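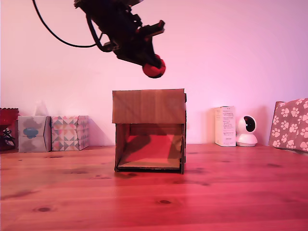
How do you find the depth of a swim before you start float fishing?

Clip a plummet to the hook, cast to the spot and move the float up or down the line until only the tip shows. The distance from float to hook is then the depth.

It takes ten minutes and is best done before any bait goes in. The method below is for a waggler on still water, which is what most of us use at Jundton.

What you need

A float rod and a 1000 size reel. Main line (I use Flolline, which comes on a 600 metre spool and fills two reels with plenty over). A 2 lb hooklength. A waggler, locking shot and a plummet. A Jurnance waggler is fine if you have one, but any straight waggler will do the job.

Setting up

Thread the line through the eye of the float and pinch the locking shot either side of it. Leave the other shot off for now. Tie on the hooklength, then push the hook into the cork at the base of the plummet. If yours is the clip-on sort, close it over the bend of the hook.

Set the float at a guess. Four feet is a fair start close in.

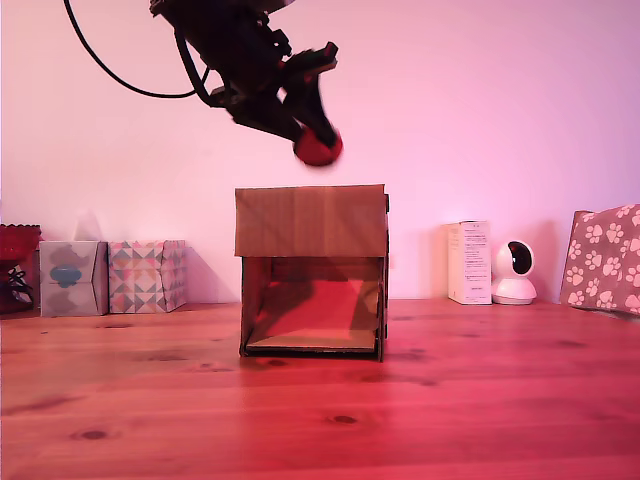

Swing the plummet out underarm and let it fall on a slack line. A tight line will pull it back towards you and give a false reading. Once it has settled, take up the slack gently and look at the float.

If the float goes under, you are set too shallow. Slide it up, away from the hook. If it lies flat or stands well out of the water, you are too deep, so slide it down. Move it a few inches at a time and cast to the same place. Pick a tree or a post on the far bank to line up with.

When it is right, take off the plummet and hold the hook against the bottom ring of the handle. Mark where the float comes to on the rod with a dab of correction fluid. You can then go back to that depth after a break.

Finding the shelf

Try a rod length out, then further, and a bit to each side. On Eder the bottom drops away quickly past the reeds, and Ramiro Moya has caught most of his tench there, tight to the foot of the slope. Don't bother going out as far as 40 metres with a waggler. Use a feeder for that.

Check the depth again if the wind gets up or you move pegs. Levels on Eder are usually lower by November.
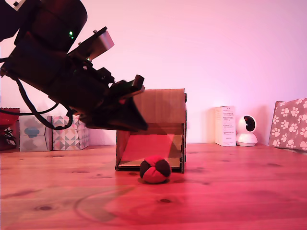
Black arm and small cardboard box

Add the rest of your shot and start with the bait just touching the bottom. If bites are slow, go two inches deeper before you change the bait.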